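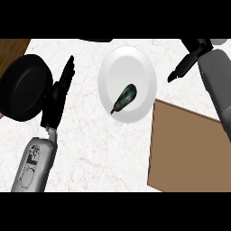

Figure 3. Simulated counter-top workspace, bimanual set-up.

4.2 Transfer of single food items

Household tasks are often reported as solved once an arm can lift a known object from a clear surface. Clearing a kitchen counter asks for more, as the item has to be taken from one container and put into another without disturbing either. We therefore treat transfer as a task in its own right. In the layout of Figure 3, a dark green vegetable lies diagonally across the well of an oval plate, with a frying pan to the left and a cardboard box to the right. The vegetable is elongated and thicker at one end, so a grasp at the middle of its length need not coincide with its centre of mass. The plate rim further limits the angles at which a fingertip can get beneath the skin line without touching the dish.

Each policy was run for 1,000 trials in simulation, with the position and heading of the item drawn afresh each time. A trial was counted as a success if the item came to rest inside the pan and the plate had moved by less than 5 cm. The Pilen controller met both conditions in 878 trials. Most of its failures were late ones: the item was lifted cleanly, then struck the pan wall during lowering. Failures at the grasp itself were fewer and fell mainly in layouts where the stem end pointed towards the arm in use.

Choice of arm had a larger effect than we had expected. When the arm nearer the pan made the whole transfer, its wrist had to fold back over its own forearm and the path planner often stalled. Handing the item from one gripper to the other removed this problem but added a second grasp, with its own chance of slip. Nair and Hedegaard describe a similar trade-off in their work on shelf stocking at Bundgaard, although their items were boxed and of uniform shape.

These results do not support a claim that the chore is ready for use in homes. The simulated vegetable is rigid, and contact friction was held at 2 fixed values throughout. Tests with real produce are reported in Section 5.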